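Shared Surfaces and the Case for the Drawer

An office is judged by its flat surfaces. At Woltach, where 40 people share one floor, the tops of the utility carts have become the place where everything ends up. 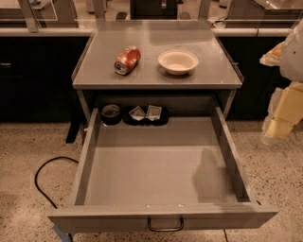 One reader of the staff bulletin wrote that tidiness is a private matter, and that an institution has no business telling adults where to put a can. The objection deserves a serious answer.

A crushed soda can beside a bowl takes up very little room. It does, however, tell the next person that the top of the cart is available for storage and for trash, when a wide drawer sits directly underneath. In the last office survey, which drew 294 comments from both floors of the building, 22 concerned items left on carts and counters. Few of the writers were angry. Most simply did not know whether they were permitted to move something that belonged to a colleague.

The policy should settle that question. Cans go to recycling by 2 in the afternoon. Bowls return to the kitchen. Supplies belong in the drawer, and the top remains clear for work in progress. Any employee may put away any item found there, without asking.

Management at our Nuten site adopted a similar rule in December and wrote it on a single sheet of paper. Woltach should do the same before ordering more carts. Additional furniture would only provide additional tops, and the drawers already in the building have space to spare.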